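Druteo README

Druteo is the control and task-sequencing package for the two-arm packing cell. It takes a task file, a calibration bundle and the overhead camera stream, and produces synchronized joint targets for both arms. It doesn't do low-level motor control. That lives in Drundwood, which must be running before anything here will start.

Status: used daily, API not frozen. Config keys changed in April and old task files need the migrate script.

Layout

core/ clock, shared state, message types
percep/ basket and box pose estimation
plan/ two-arm planner, collision model
tasks/ task files, one per workspace setup
tools/ replay, calibration, migrate

Workspace frame

The origin is the center of the tabletop, x to the right, y toward the back wall, z up. The box_pack task expects the basket against the back wall and the carton box between it and the arms. Both poses are estimated at task start and then held until the first contact. 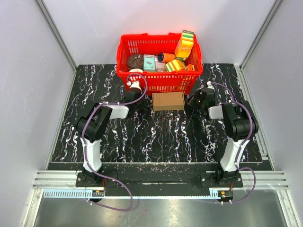
Basket pose comes from a color mask followed by a rim fit. Items inside the basket are not modeled one by one. Anything that rises above the rim is merged into a single keep-out volume, padded by 18 mm. If the padding closes off every approach to the box, the planner returns NO_APPROACH and the arms stay where they are.

Box state

percep/box publishes one of three labels: closed, open, unknown. The lid counts as part of the box once the label is open, so the collision mesh is swapped at that moment. Do not cache the mesh in your own node. Subscribe to box_state and reload.

The open mesh has a rear flap and two side tabs. Tab angles are fixed in the model, and a tab bent well outward will not be represented.

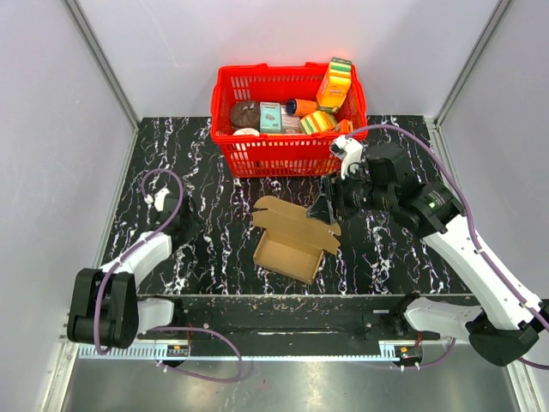
Planner settings

max_iter: 2000
arm_clearance_mm: 27
replan_on_state_change: true
retries: 2

Clearance is measured link to link and includes the camera brackets. Cables are not in the model. Keep them clipped along the links and check the slack at the elbow after any change to joint limits.

Known issues

The marble pattern on the tabletop produces false edges in the box detector under low exposure. Use the Ngô edge filter (percep/ngo), off by default.

Replay drifts if the log was recorded with Helongate older than the version pinned in requirements.txt.

Stopping a task with both grippers closed leaves the lock file behind. Delete it by hand.

Maintainer: Kiều Đinh. Open an issue with the log and the task file attached. The cell is offline Sunday for rail maintenance.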